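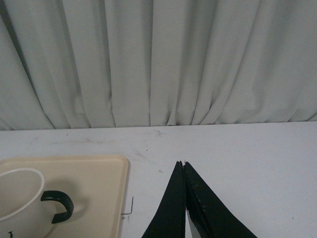 Notes prepared by the Automation Teaching Group, Vilero Technical Institute, Dasturville

Unit 3: Workcell layout and reset rules for tabletop handling

The reset procedure governs the state of the table before each trial. It applies to all tray-and-mug exercises on the Cirillo bench.

3.1 Place the tray inside the corner marks. Long sides run left to right.
3.2 Stand the mug upright on the tray, handle to the right, empty.
3.3 Remove all other loose items from the table.
3.4 Close the fingers and confirm clearance from the tray rim before the first move.

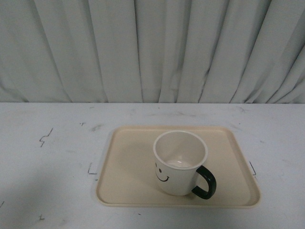 Fig. 3. Tray between corner marks, mug toward the back half.

Mug position on the tray may vary between trials. Tray position may not. If the tray has moved off its marks, log the trial as a fault and reset from 3.1. Do not nudge the tray during a run. Scuffs on the tabletop are acceptable; worn corner marks must be redrawn to the template before the next session.

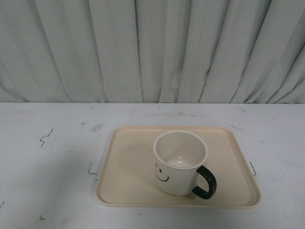 Bamholm Course Notes, Issue 13, p. 478

With the mug toward the front half, rules 3.1 to 3.4 apply unchanged. Record the placement as F (front) or B (back) in column two of the trial sheet. A full set is 18 trials. Sets with mixed tray positions are not graded.

Reading for July: Unit 4, speed limits and stop categories.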